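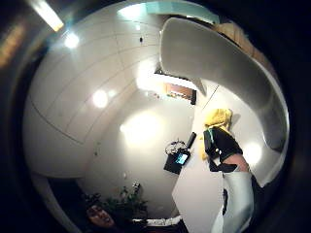 Ticket 2343 — Jiltdale, tiled room
Status: open, waiting on parts
Opened: 5 Nov 2021

Grout haze on the wall tile, left over from the October regrout. Tried so far:

Warm water and a microfiber cloth: no change.
Musta haze remover, 5 minutes on, then rinsed: wow, what a difference! The big tiles shine right up to the joints now.
Second pass on the lower rows — even better.

Still to do: two joints near the floor have pinholes and need a dab of Kvaran grout in light gray. It's on order. Please don't seal anything before that cures. I'm so happy with this wall already!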